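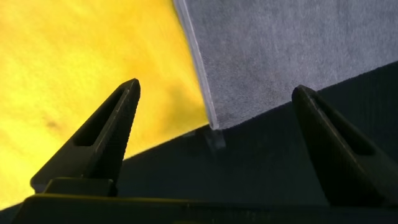 The yellow, with the mark on it.

Ashwin Nair
Oct 8, 2025

Right, a thread about a yellow table cover, a mark, and the amount of rubbish written on the internet about getting marks out of things. Mute me now if you've got something better to do on a Wednesday.

The cover is a Skolevum. £37 from Nambiar, the homeware place by the station. It was sold to me as "wipe-clean textured cloth, stain resistant to 2000 cycles". I asked the lad on the till what a cycle was. He said he thought it was a wash. The label says do not machine wash.

So I wrote to Skolevum and asked. The reply said a cycle is "a unit of normal use". I asked what normal use was. That was in July and I'm still waiting.

The mark, for those asking, is a small brownish-grey smudge towards the left. I don't know what made it. My sister says tea. My brother-in-law says bike grease, and he is the one with the bike, so make of that what you will.

People keep telling me the first rule is to identify the stain. Fine, how? Every guide says it and then gives you a table with forty sorts of stain in it, as if you'd stood there watching the thing land. Most marks in most houses are found later by someone who wasn't in the room.

And the advice flips depending on which one you pick. Tea: warm water. Grease: no water whatsoever, powder first. Blood: cold only. If I don't know what it is, I've got a decent chance of doing the one thing that sets it.

Second problem. I'm not convinced it's cloth.

It looks like cloth. Soft sort of grain, bit mottled, you'd say fabric if you saw it across a room. The label says "textile-effect surface". Effect! You don't call a wool jumper wool-effect.

This matters because half the cures are meant for fabric and the other half for plastic, and they're not the same half. Bicarb paste is supposed to be lovely on one and dulls the other. I've read both claims on the same website, on two different pages, under the same person's name.

Someone has already replied "just use Wimel". I knew someone would.

Wimel, for the lucky ones who haven't been shown the advert, is the foam in the green bottle. 800 five-star reviews on their own site. I read a fair few of them in bed with a cold. A lot of people in those reviews have "been using it for years". It was launched last spring.

There's also a video. White cloth, red wine, foam on, wipe, gone. What you never see in these is the same bit of cloth with plain water on it. Fresh wine that's been on there for four seconds comes off with a wet sponge. I could sell you the sponge.

I bought a bottle anyway, because I am exactly as daft as everyone else. £8. I haven't put it on the yellow yet. I put it on an old tea towel with some cold tea, next to another patch with washing-up liquid and a third with tap water.

Left all three for ten minutes as per the Wimel instructions. Dabbed, didn't rub. Dried overnight over the bath.

Result: the Wimel patch and the washing-up liquid patch looked the same to me. The water one was slightly worse. My sister was shown them without being told which was which and chose the washing-up liquid as the cleanest. One tea towel isn't science, I know. It's still one more tea towel than they've shown us.

"But you used cheap tea" – thank you, yes, that has now been said by two different people.

Now the colour. Nambiar's shelf card said "colourfast, UV stable". The yellow goes from proper lemon at one end to something warmer in places, with a touch of orange to it. Is that fading? Light? Was it like that out of the packet? I can't tell you. I didn't look hard at it when it was new. You don't, do you.

I mention it because if you complain about colour they ask for a photo from the day you bought it. Who takes a photo of a table cover on the day they buy it? I suppose I will now, which makes me a worse person.

Also it makes spot cleaning risky. If the yellow isn't even to begin with and you clean one patch of it, you could end up with a bright circle where the smudge used to be. A clean circle in the middle of a table is more noticeable than a small brown mark. Ask anyone who has ever scrubbed one bit of a carpet.

The official Skolevum care leaflet, in full, since people want it: wipe with damp cloth. Avoid harsh products. Test on hidden area. Do not fold when wet. For stubborn marks contact your retailer.

"Test on hidden area." It's a table cover. The hidden area is the hem, and the hem is a different material from the top. So you'd be testing on something else entirely and then trusting it.

I contacted my retailer. Nambiar were perfectly nice about it. They recommended Wimel. They sell Wimel.

A few replies saying white vinegar. I've got nothing against vinegar, I put it on chips. But I'd like one person to tell me what it's doing to a mark they can't name on a surface they can't name. "It just works" is what my gran said about putting butter on burns.

And please stop mixing it with bicarb. The fizz is the two of them using each other up. What's left at the end is mostly salty water. It looks busy, that's all that can be said for it.

Toothpaste: no. It's a mild abrasive with mint in it. On a textured surface you'll be picking white bits out of the grain with a cocktail stick until Christmas.

Magic sponge: it's very fine sandpaper, more or less. It does work, by taking a bit of the surface away. On a plain white wall I use them happily. On a yellow that may or may not be a printed top layer, I'd like to know how thick the layer is first. Skolevum don't say.

Hairspray, for ink. This was true when hairspray was mostly alcohol. Read the back of the tin now.

Someone's asked about the Wuvico steam thing. My neighbour has one and offered to bring it round. I said no thank you. If this is a plastic coating, steam could lift it, and if it's cloth with a protein stain in it, heat is what every one of those tables tells you never to use. It's the single tool that could be wrong both ways.

She was a bit put out. It is a good steamer. It does lovely things to her grout, I've been shown the grout.

What I've done so far, to be fair to everyone. Damp cotton cloth, lukewarm, pressed on and lifted off. Then one drop of washing-up liquid in a mug of water, same again, then plain water to get the soap out. I wanted to start with whatever was least likely to make it worse.

Did it help? I thought so that evening under the big light. Next morning I wasn't sure. This is the other thing about cleaning advice: you've just spent twenty minutes on it and you badly want it to have worked. I don't trust my own eyes for at least a day afterwards and I don't see why I should trust a stranger's.

If you're going to try anything on one of these, mark a bit of paper with the size of the stain first and hold it up next to it afterwards. Dull, but it stopped me claiming a win I hadn't had.

Question from a few of you – why not leave it? Good question. It's small. It's off to one side. A bowl would sit on it quite happily.

My answer is that I paid £37 for something whose whole selling point was that this wouldn't happen. If it had been a tenner off the market I'd have put the bowl on it and we'd all be getting on with our evening.

And a word on "stain resistant" while I'm here. Resistant isn't proof. Resistant means it puts up some kind of fight, and the label never has to tell you how long the fight lasted. Same with water resistant. Same with child resistant caps, as anyone with a four-year-old will confirm.

Current position: mark's still there. Wimel bottle still nearly full. I've asked Skolevum two plain questions by email, (a) what is the top surface made of and (b) what does 2000 cycles mean. I've asked them to answer without the word "normal".

Next go will be a bit of liquid detergent left on for longer, on one edge of the mark only, so there's still something to compare it with. I'll post it whether it works or not. If I go quiet, assume bright circle.

Last one, then I'm making dinner. Yes, I've seen the reply about bleach. No.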